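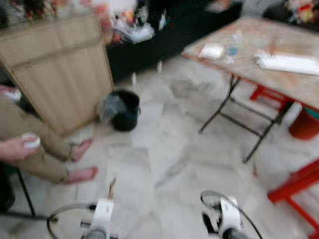

Prukville visit, notes from the morning

Quick write-up before the train. Mateck are collecting household examples for their learning system and let a few of us sit in on 10/24/20. Elsa Midtbø met us at the door, shoes off, straight in. She runs the Dalen project, which is all tidying and rubbish jobs at the moment. Target is 2,000 good episodes by November. They have 311. Hm.

What surprised me was how ordinary the place is. Family clutter left where it is, teacups, biscuit jars, a telly. Elsa wants it that way. Their old set at Staltier was bare tables and plain walls, and the model trained on it fell over the first time it met a real shelf.

Today's task was the bin. Two arms, one black bin with a bag in it, bits of packaging. A person works in close beside the grippers and hands things over or steadies them.

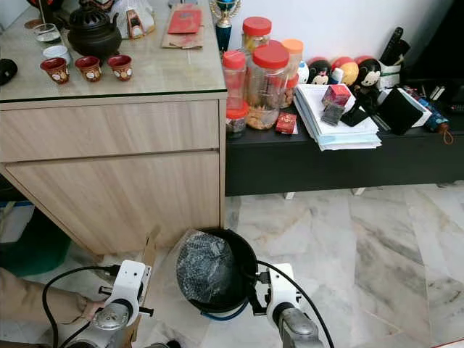 Cardboard, with a hand in to help.

Each go gets a short written label afterwards, plus keep or bin (their joke, not mine). Of the 311, 142 are bin jobs. Bags are the hard part acording to Elsa. Cardboard keeps its shape, thin plastic doesn't, so she wants far more of it: bag half on, bag slipped down one side, bag full.

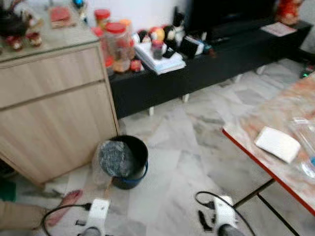 She also wants the failures kept, tagged seperately. I asked if that slows the labelling. Yes, a lot. 2 people do all of it, in the evenings.

Didn't get to see the training side, no time. Asked about lighting and got a shrug. Tea was good. To chase: label sheet, and whether we can send our own kitchen stuff over.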